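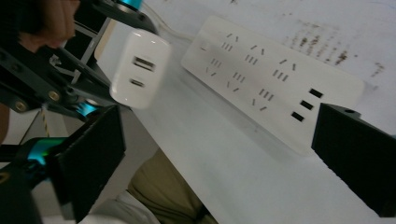 A white power strip with six outlets and three USB ports, with a plug-in USB charger

A power strip is a block of electrical outlets attached to a flexible cable, used to supply several appliances from one wall outlet. It is also called an extension block, a multi-outlet or, in parts of the shipping trade, a gang lead. Strips are made for homes, offices and workshops, and many current models include USB ports beside the ordinary outlets.

Design
Most power strips have a long, flat plastic housing with the outlets set in one or two rows. Metal bars run inside the housing, and each slot opens onto a contact that grips the blade of a plug. Slot patterns differ from country to country. Universal strips, sold mainly to travelers and exporters, have groups of straight and slanted slots that take more than one type of plug. Such outlets do not convert voltage, and some do not provide a ground connection for every plug they accept.

USB ports
USB ports on a strip are fed by a small power supply within the housing. The rectangular USB-A port was the first to be widely fitted. Smaller oval USB-C ports came later and are now found on many separate chargers, often next to a USB-A port. The ports on a strip usually share one supply, so charging slows when several devices are connected. A separate charger has its own supply but takes up an outlet and may cover the one beside it.

Safe use
The combined load must stay below the rating marked on the strip. Heaters, kettles and similar appliances should be plugged directly into a wall outlet. One strip should not be plugged into another, and the cable should not be run under a rug. A strip with a cracked housing or scorched slots should be replaced.

Drudach collection
The Drudach Museum of Household Technology holds 541 power strips and adapters, 21 of them from the Drarkeck works. The catalog was begun by Garnet MacPherson and completed by Thérèse Thibodeau.

See also
Extension cord
Surge protector
Travel adapter

This page was last edited on October 28, 2018.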